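Chapter 6

The First Hour: Writing Breaking Crime News

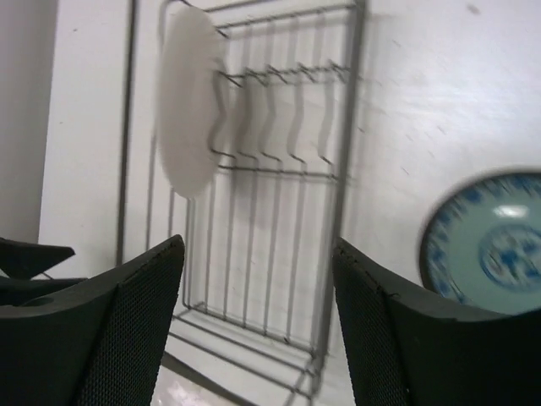 What you'll be able to do by the end

I want you to be able to take a two-line police statement and turn it into four clean paragraphs without adding a single thing you don't know. It sounds easy. I've been teaching it for years and I still catch myself slipping a "reportedly" in where I should have made a phone call.

We'll work mostly from one story, a robbery at a pawn shop in Skarkau, and follow it from the first alert through to the court listing. You'll meet the Ellemley ferry fire again too (remember the passenger list from Chapter 2?), but only briefly.

6.1 A Wednesday night in Skarkau

I was on the late desk when the alert came through. It said, in full: "Police attending incident at commercial premises, Rinder Street. One male conveyed to hospital. Avoid area." My coffee was still too hot to drink and the editor was already asking for a headline!

Have a look at what we had. We had police, a street, a man and a hospital. We didn't have a robbery. We didn't have a weapon, a suspect or an injury, and "conveyed to hospital" can cover anything from a stab wound to a panic attack. A rival site had "armed raid horror" up inside six minutes. I'll admit I was jealous for a bit - they had the clicks and we had a street name.

Our first version read like this:

Police have been called to Rinder Street in Skarkau, where a man has been taken to hospital. Officers are asking people to stay away from the area.

Dull? A bit. But every word of it was still standing the next morning, and I can't say the same for the other lot. Their "raid" did become a robbery in the end, but the "gunman" in their third paragraph was a bloke from the bakery next door holding a torch. He rang them. Then he rang a lawyer.

6.2 Who told you?

Every fact in a crime story belongs to somebody, and your reader needs to know who. I colour mine in when I'm editing: blue for police, green for a witness I've spoken to myself, orange for anything I've only seen online. If a draft comes up mostly orange, I put it down and start ringing people.

Witnesses deserve their own warning. They're usually trying hard to help, and they're usually shaken up. On Rinder Street I spoke to a woman who heard "some 50 people screaming". The street has a pawn shop, a bakery and a bus stop, and it was after nine at night. I don't think she was lying to me, but I didn't use the number either. I wrote that she had heard screaming, put it in her words and moved on.

Take care with charges as well. Until someone is charged, you'll generally be writing about a man or a woman helping police, or under arrest, and your choice of words can land you in real trouble. The rules differ from place to place, so check the ones where you work before you file. We'll get to contempt and naming in 6.5, and please don't skip it, even though it's the longest section in the chapter.

Before you read on

Dig out the alert you saved for the Chapter 5 exercise. Write 2 versions of the opening paragraph, one using only what police have confirmed and one adding a single witness. Keep both of them, scruffy bits and all, as you'll be rewriting them at the end of 6.3.

If you didn't save one, use the Urbańczyk warehouse alert at the back of the book. It has a spelling mistake in the street name, and I've left it there on purpose.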